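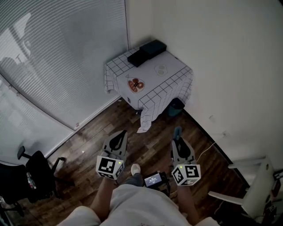 Drernwood grid tablecloth, black on white, on a small square table

Drernwood Grid Tablecloth
Sold by Kelletti Table Linens

A plain woven cotton tablecloth for everyday use at home, in a break room or in a small cafe. The pattern is a thin black grid on a white ground, printed on one side. The cloth is hemmed on all four edges with a double-turned hem and mitered corners.

The Drernwood comes in two sizes, Small and Long. Both are cut from the same cloth and can be used side by side on joined tables, although the grid will not always line up across the join.

Details

Material: 100% cotton, plain weave
Weight: 225 grams per square meter
Pattern: printed grid, one side
Hem: double-turned, white thread
Coating: none
Item packed: one tablecloth, folded

Choosing a size

Measure the top of your table first, then decide how much drop you want. Drop is the length of cloth that hangs below the edge of the table. For daily meals most people are comfortable with a short drop that stays clear of their laps. A longer drop looks more formal and will hide storage under the table, but it can catch on chair arms.

The Small is square and is meant for tables that seat two. If the table stands against a wall, you can shift the cloth forward so that more of it hangs on the open sides. The Long is for tables that seat up to seven with one person at the end. It also works folded double on a shorter table.

If you have an extension leaf, measure with the leaf in. Round tables will take the Small, with the corners hanging lower than the sides.

Washing and shrinkage

Wash the cloth once before you use it. Cotton shrinks, mostly in the first wash, and the sizes on the label are given before washing. Machine wash warm with similar colors. Do not use chlorine bleach, which turns the black lines brown. Tumble dry low and take it out while it is still slightly damp if you plan to iron.

Iron on the cotton setting from the unprinted side. Fold lines from the package come out with steam or after the first wash. Starch is fine.

For grease, work in a little dish soap before washing. Rinse red wine and berry stains with cold water as soon as you can. Candle wax should be left to harden and then lifted off with a dull knife. Put brown paper over whatever remains and press with a warm iron.

Heat and spills

The cloth has no coating and will not protect the table from water or hot dishes. Use trivets under pans. On a finished wood top we suggest the Sandis felt underlay, sold separately, which can be trimmed with household scissors and also keeps the cloth from sliding.

Orders for cafes and halls

Bulk orders start at 250 pieces and may mix the two sizes. Bulk cloths are packed flat in cartons without individual sleeves. Custom hem lengths are possible on bulk orders only. Please send table measurements with your request to Tiruwork Gudeta in trade sales. Fabric swatches are free, and we ask that you approve one before we cut.

Customer comments

"Heavier than the one it replaced and it stays put. It did shrink a bit in the first wash, as the page says." Zdeňka Oravec

"Good cloth. I wish there were a size between the two. I ended up hemming the Long myself, and the fabric was easy to sew." Dalibor Havlíček

"The lines are thinner than I expected from the swatch but I like it. Coffee came out on a warm wash." Rafsan Seneviratne

Returns

Unwashed cloths can be returned in the original sleeve. Washed or trimmed cloths cannot be returned unless there is a fault in the weave or the print. Custom hem lengths are not returnable.

Related items

Drernwood napkins, set of two
Sandis felt underlay
Dvořáček tablecloth clips, steel

Page updated September 26, 2022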